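Sorting by Resin, One Bin at a Time

Pankaj Chauhan runs incoming inspection at Plidarix, a regional plastics reprocessor that takes post-consumer rigid scrap from 23 municipal programs. We spoke by phone in December, shortly after the plant changed its supplier specification.

The revision concerns colored translucent material. Under the old sheet, a bale could carry mixed tints as long as the resin was right. "Resin was the only gate," Chauhan said. "Then the pellet buyers started rejecting lots on color, and we had to go back and look at what we were letting through."

He reviewed 2,339 inspection records and found that 204 lots had been downgraded for tint alone. Most were polypropylene. Polystyrene was a smaller share, but harder to separate by eye.

Asked how an inspector tells the two apart without an analyzer, Chauhan was brief. "Flex it. Polypropylene bends and whitens at the fold. Polystyrene cracks. If you still don't know, put it in water. PP floats and PS sinks, provided there's no filler in it."

The plant's handheld unit, a Jiline, reads most clear and tinted parts in 2 seconds. Carbon black remains a problem, and those parts go to a separate cage.

Tint sorting is still done by hand. Household tableware gives inspectors the most trouble, Chauhan said, as neighboring shades get thrown together. Lime green and turquoise plates like these would go in separate bins under the new sheet, and a blue-green one would be held for a second look. "Green into blue gives you a muddy teal. You can't take it back out." Grelari, the plant's largest buyer, accepts that shade only for pallet feet.
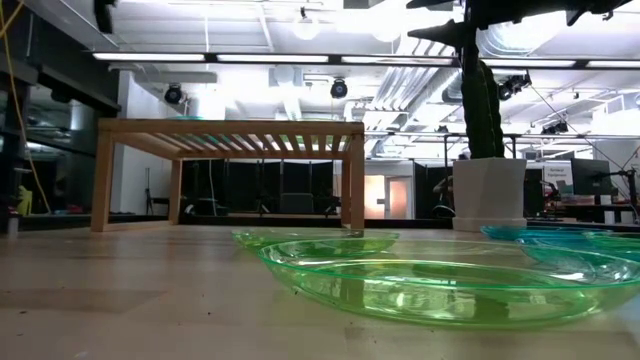
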